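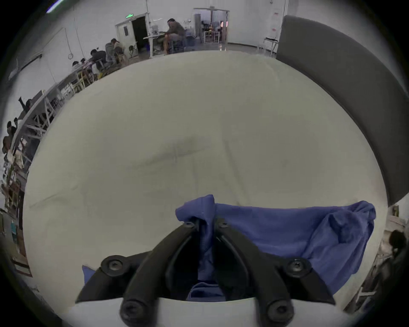

Hello all, quick update from Lougher before the money people meet! We've spent most of the summer on cloths and the folding side is going nicely (blue ones first, the towels can wait till the Wallstead lot arrive). We're at 402 folds out of the 200 I promised you in March, so I'm rather pleased. Spent £80 on fabric, and I'd like another £10 for pegs, please. More when I'm back from Meser.

Ifeanyi

Contact: Ifeanyi Nwosu, Drornbridge | Back to top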